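Babalola Neighbor Line
Progress report to the Drarov Fund, second period
Prepared by Eirlys Gough, project lead

What the grant pays for

Drarov funds a phone and message service for adults who live alone and see few people during the week. We pair each person with a caller. The two talk once a week and, if both want to, swap messages in between. The grant covers the phone lines, the message board, caller training and one part-time coordinator, Alfredo Enriquez.

Calls made

The target for the period was 2,000 completed calls. We made 2,163. A call counts as completed if the two people spoke for at least two minutes, so voicemails and wrong numbers are left out. Sunday is still the busiest day. We moved one line from the morning shift to the late afternoon to handle it, and waiting times on that day have come down.

Most pairs have stayed together since the first period. Where a pair ended, the usual cause was a change in work hours on the caller's side. Alfredo now asks about work schedules at sign-up.

The message board

The board opened to all members in May on the Unaso platform. Members post short notes and photos from home, and callers tell us these give them something to start a conversation with. Clothes, bedding, cooking and pets get more replies than news stories do. A post asking how people store winter blankets ran for several days and brought in members who had not written before. 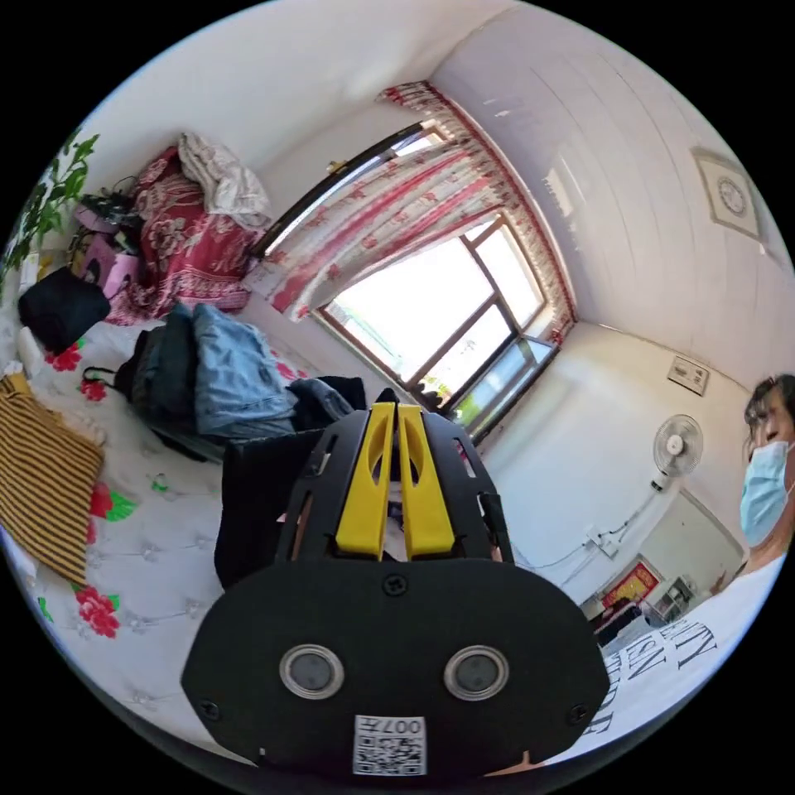 Quilted bedspread with red flowers, and a striped blanket folded at the side.

We had planned to split the board by town. Benedetta Rizzi looked at how people were using it and advised against that, as the smaller towns would have had almost no posts. We left it as one board and added a search by topic. Two topics were closed after arguments over politics. Both members involved are still using the service.

Training

Caller training was cut from three evenings to two. The part on data protection is now done online before the first evening. Nipon Sombatkul rewrote the section on ending a call politely, which new callers had said was the hardest thing to do.

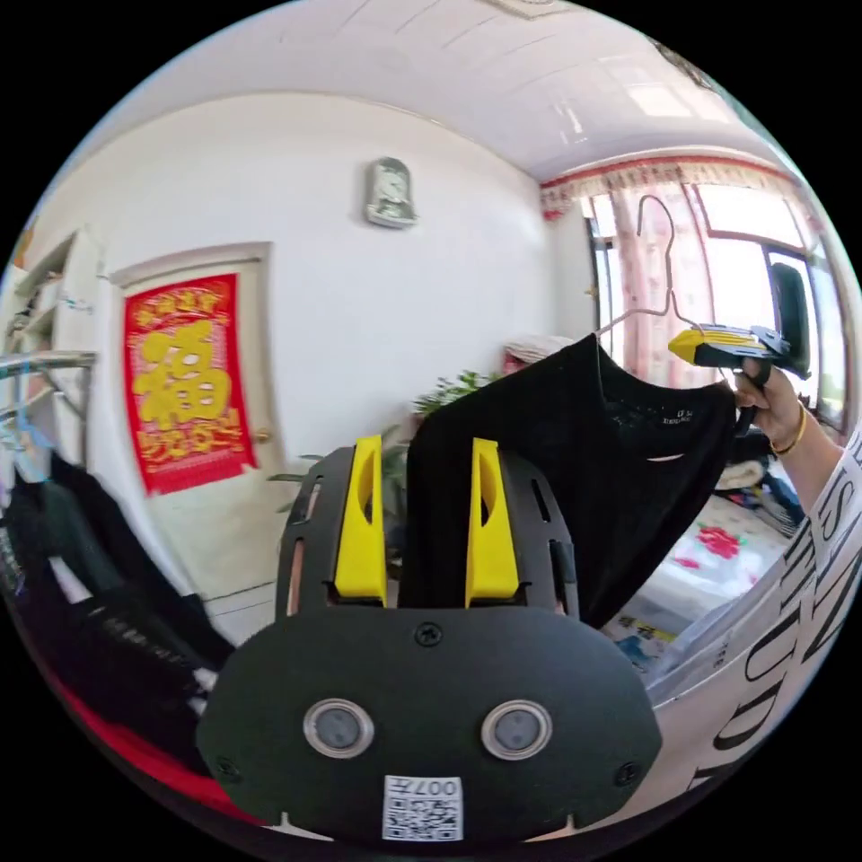 Black T-shirt on a wire hanger by the window.

Some callers still find it hard to say no when asked for money or errands. We will add practice calls on this next period.

Spending

We are within budget on phone lines and training. The Junditwood meeting room cost $600 more than planned after the weekly coffee hour moved there from the library. Mohsin Zaidi has agreed a lower rate with Junditwood for the next period. We ask to cover the difference from the unspent printing line.

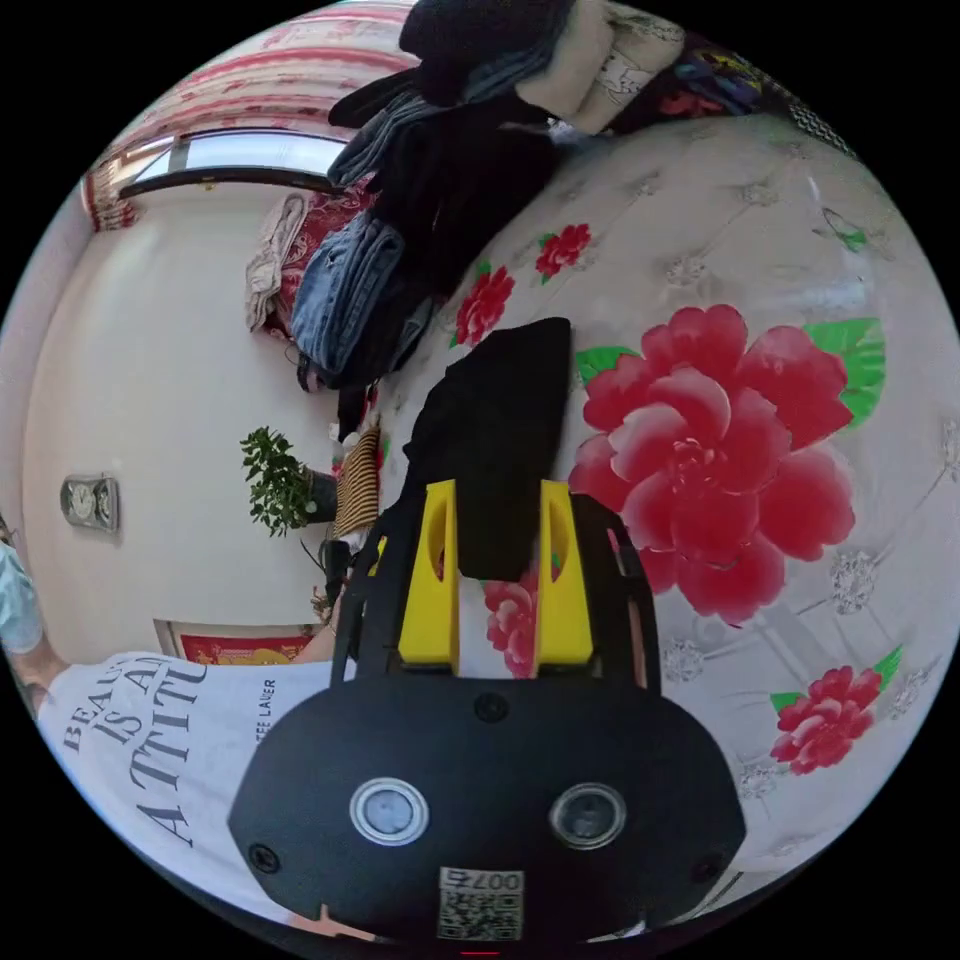
At home, same day.

Next period

Keep weekly calls at the present level.
Start practice calls in caller training.
Survey members on whether they have met or spoken with anyone new outside the service.
Send Drarov the survey questions for comment before they go out.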